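Product Review: Drukmont Game-Day Scoreboard

The Skalgate Football Association purchased the Drukmont portable scoreboard in May, ahead of the winter season, and has used it at both of its grounds. This review is provided for the guidance of member clubs considering a similar purchase.

The unit displays score, quarter and time remaining. Numerals were legible from the far goal line, a distance well beyond 50 metres, although colour contrast was poorer in low afternoon sun. Assembly requires 2 people. The handset is simple to operate, and new scorers learned it before the first bounce.

Battery life was less satisfactory. The manufacturer claims up to 863 minutes per charge, and the Association did not achieve this at any fixture. The siren is also too quiet for an open ground, and umpires at the Rweyemamu Oval continued to rely on the hand-held horn.
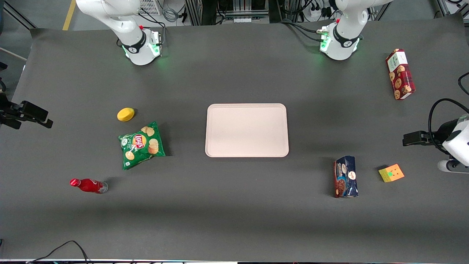
Josphat Mwakalinga wrote that the clock should be visible from both benches, and asked that a second display be costed before next season. The Association has noted the request.

Recommended for junior and reserve grades. Clubs with larger crowds should trial the unit first.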